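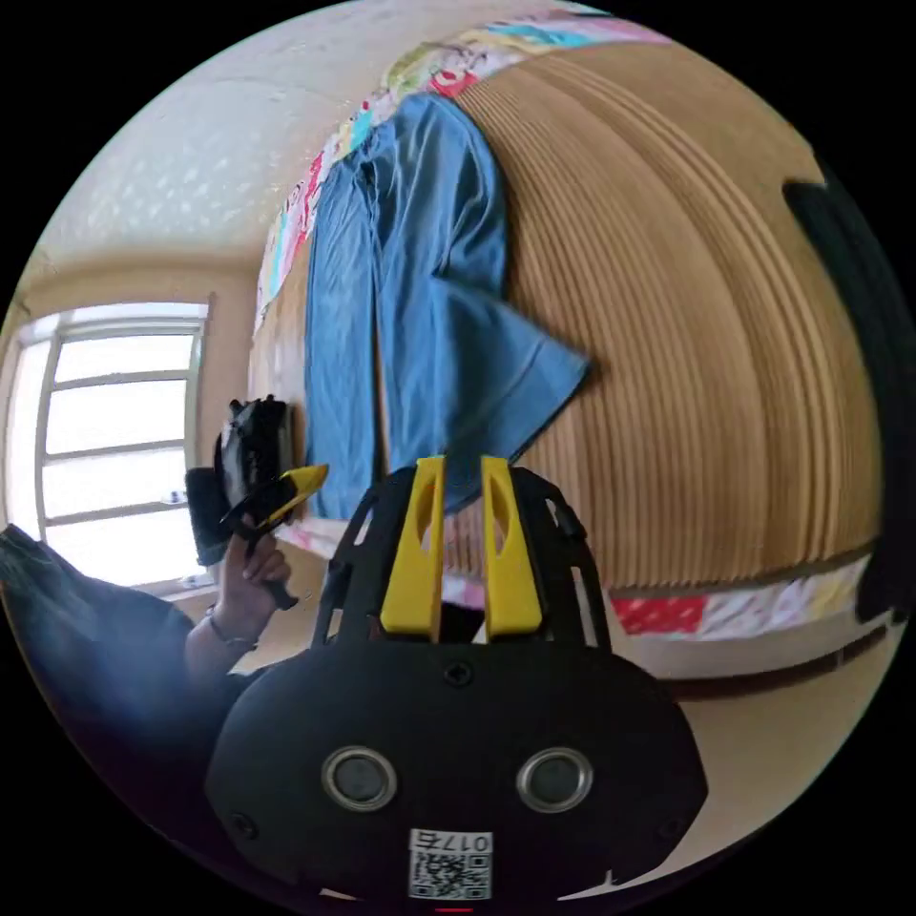 Home Opinion Standards Archive Contact

Print this page | E-mail this page
Reading time: 5 min

Put the torque value on the part

Ilura prints its torque values in a manual that stays in the office. Hopkin stamps them beside the bolt. I prefer the stamp.

A bracket marked 30 Nm needs no lookup. A worker who has to cross a yard to find the figure will tend to guess, and a guess of 55 strips the thread.

The usual objection is revision control - a stamped number can't be updated. Neither can the printed manuals at the Pekthorpe depot, which are two editions behind. A changed torque normally means a changed fastener, and a changed fastener should carry a new part number anyway.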